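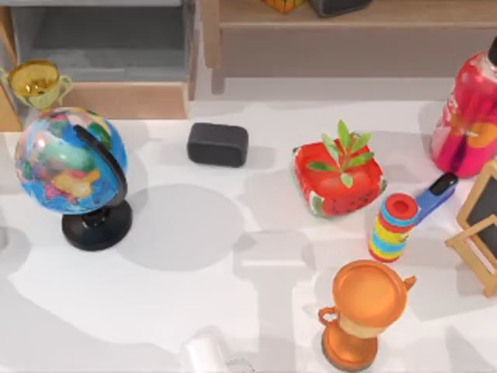
Friday, a bit after 4, kettle on

I've been meaning to write up our house rules for the simulated tabletop before they drift again, so I'm putting them in the notebook where we'll all trip over them. The Wultetti scene set is up to 2,972 saved episodes now (lovely!) and I spent most of the morning finding out how many different ways we've been naming things in it.

First rule, and the one I care about most: the object list gets frozen before anyone starts an evaluation batch. If you want to swap the globe for something else, or shift the planter over a smidge, go right ahead, but that's a new scene version with a new number. I know it feels fussy when it's only a little plant. 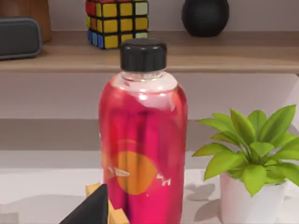 Second, clearance. We agreed on 11 mm between the fingers and anything that isn't the target, and I'd like that measured from the collision shape, please, and never judged by eye from a camera view. Tall things like the bottle are where we get sloppy. A brush against a neighbour gets logged as a contact even when the pick goes fine, and it stays in the log. The old Van Rooij checklist let you wave those off and I was never comfortable with it.

Third, the random seed goes in the episode header. I found seven without one and I'm fairly sure four are mine, sorry.

Colour names: use the spellings in the Lastov sheet, so "grey" with an e, all the way through. The Ornitz importer treats "gray" as a separate label and I lost a good hour to that.

Still to sort out: whether shelf items count as clutter or background. I lean towards background, but I'm happy to be argued out of it over lunch. Leave your notes under this one.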